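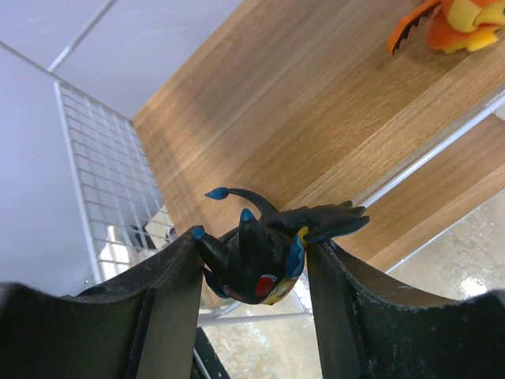 Vangelis Stamatopoulos objects that a display has no rules, only taste, and that a collector who has to look up where a figure belongs has already lost the pleasure of owning it. His remark was made in reply to the first version of this handout. It is kept at the head of the unit so that students may test it against the material that follows.

Care and Display of Small Objects
Unit 2: Figures on Open Shelving
Handout revised 8 May 2022

Purpose of the unit

Students will learn to sort a mixed group of small plastic figures, assign each one to a shelf, and record the arrangement so that another person can restore it. The unit carries 10 points toward the final grade. Readings are in the Moschos course packet.

2.1 Sorting before shelving

Sorting takes place on a flat, clear surface large enough to keep the figures apart. Objects of another class, such as artificial food, are kept in a separate tray. They may remain on the same table provided that the two groups do not mix. A figure with wings, a tail, or other thin parts is set down with space on every side. Students should note at this stage which figures stand unaided and which do not.

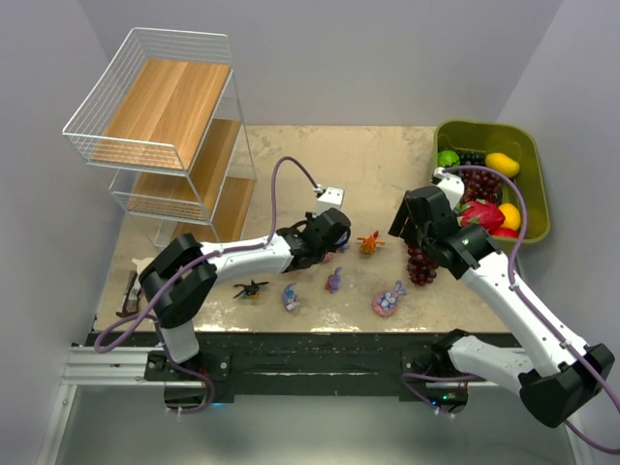

Figure 2. Toy figures at the center of the table; artificial fruit and vegetables in the green bin at the back.

Color is the most common basis for a first sort, and it is acceptable in this course. Sorting by subject (animals, winged creatures, characters on a base) usually gives a better result on the shelf. Students who sort by color must state in the written record how figures of more than one color were treated.

2.2 Sets and the question of order

A set is a group of figures that share a subject and a style. The members of a set are kept on one shelf wherever the shelf allows it. They may differ in base or pose, and these differences should be used in placing them. A figure on a wide base can go toward the back, where it remains visible over its neighbors. Figures without a base require more care near a front edge.

Open wire shelving presents a further question. The railing protects the sides it covers and leaves the open side exposed. The record must state which way the open side faces. 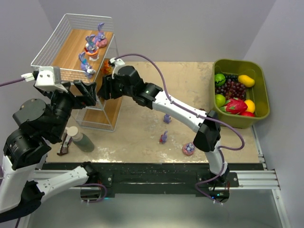

Figure 3. Three bunny figurines in a row on the upper shelf. The rearmost sits on a donut, the middle one stands in a cup.

Daremis, in the second packet reading, argues that the row is the weakest of all arrangements and recommends a triangle. The instructors take no position. Either will be accepted if the sketch and the shelf agree.

2.3 Use of the lower shelves

Beginners tend to fill the top shelf and then stop. Lower shelves receive less light and are seen from above, so figures with detail on the head or back are suited to them. A single figure may occupy a shelf alone. A shelf may also be left bare, and in that case the record reads "bare" so that the space is not taken for an omission.

Figures found lying down are recorded as lying down. They are not to be stood up until the entry has been made.

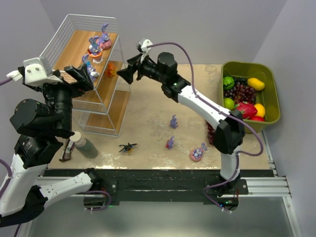 2.4 Written record

Each student submits one page containing the following:

Name of the shelf unit and number of shelves
Position of every figure, listed from the top shelf down and from back to front
Pose of every figure (standing, seated, lying)
Any scratches, worn paint, or missing parts
A sketch of the top shelf as seen from above

Record sheets of the Steltivik pattern are preferred. The older Zatitz sheets have no column for pose and will be accepted only if the column is added by hand. A mark of 80 or higher is required to proceed to Unit 3. Records below that mark may be resubmitted once.

2.5 Reading for the next meeting

Moschos packet, page 19 to the end of the section on glass-fronted cabinets. Students should come prepared to answer the objection printed at the head of this handout, in writing, in no more than one paragraph.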